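Cell 2 pick-and-place arm: start-of-shift inspection checklist, with comments
Kerr site, May issue. Completed by Karthik Sultana, 06:40.

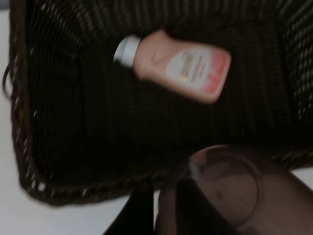
Complete all sections before the arm is released to automatic. Mark each line OK, ADJ (adjusted and passed), FAIL or N/A. Any FAIL in sections 1 to 3 keeps the cell locked off. Comments go under the line they refer to.

Hours counter at start: 2,654
Program loaded: Treten small bottles, basket pick

1. Isolation and guarding

1.1 Main isolator locks in the off position. OK
1.2 Gate switch stops the arm in manual and in automatic. OK
1.3 Emergency stops, pendant and post, both tested. OK
1.4 Light curtain test piece detected at top, middle and bottom. ADJ
Comment: middle position slow to trip on the first pass. Lens wiped with a dry cloth, repeated three times, passed each time. Lens cover is scratched and should be changed at the next planned stop.
1.5 Floor marking complete and walkway clear. OK

2. Arm and base

2.1 Base bolts, witness marks in line. OK
2.2 Joint covers secure, no oil at the seals. OK
2.3 Cable dress pack free to move through full wrist rotation. ADJ
Comment: strap at the forearm had crept towards the elbow and was pulling at the end of travel. Moved back to the mark and retightened.
2.4 Brake test, all joints. OK
2.5 Unusual noise at 10 per cent speed. None.

3. Gripper

3.1 Mounting screws at the wrist flange, torque paint unbroken. OK
3.2 Finger pads, wear and lift at the edges. ADJ
Comment: left pad lifting at the tip. Both pads replaced as a pair from the Brastoder kit. One kit left in the drawer, please reorder.
3.3 Finger pivots, side play. OK
3.4 Grip force at the working setting, limit 70 N. OK
3.5 Fingers open fully before the approach move. OK
3.6 Fingers hold position on loss of power. OK

4. Wrist camera

4.1 Bracket tight, no movement by hand. OK
4.2 Lens clean. OK
4.3 Live view at the pick position while stationary. OK
4.4 Live view while the wrist is moving. FAIL (does not lock off the cell)
Comment: dim and smeared. The bottle can be found by its colour and by the red-orange band on the label, but the small print cannot be read. Label checks must not be taken from a moving view. Dwell before capture set to 640 ms on the pendant; a permanent change to the program has been requested from Celent.
4.5 Exposure setting matches the sheet on the cabinet door. FAIL
Comment: sheet is from the old lamp. Setting left as found until a new sheet is issued.

5. Basket and work surface

5.1 Correct basket for the program (dark woven). OK
5.2 Rim and handles, no loose strands in the finger path. ADJ
Comment: check all the way round by hand. Dark strands are hard to pick out against the weave on the monitor, and the view does not cover the whole rim. One strand trimmed.
5.3 Basket on its locating marks. OK
5.4 One bottle only for the test pick, cap fitted. OK
5.5 Finger clearance over the front rim at slow speed. OK
Comment: the gripper hides part of the rim from its own camera. Judge this clearance from outside the guard.

6. Test cycles

6.1 Five picks at 10 per cent speed. OK
6.2 Five picks at working speed. OK
Comment: no drops. On the fourth the fingers closed near the neck. Pick point moved towards the base by 2 mm and the five repeated.
6.3 Fault log read and saved. OK
Comment: code 132 logged twice overnight, both at the wrist camera connector. Connector reseated. If it comes back, change the cable.

Released to automatic: yes, 07:25
Open items: 1.4 lens cover, 3.2 pad kit, 4.4 dwell change, 4.5 exposure sheet
Signed: K. Sultana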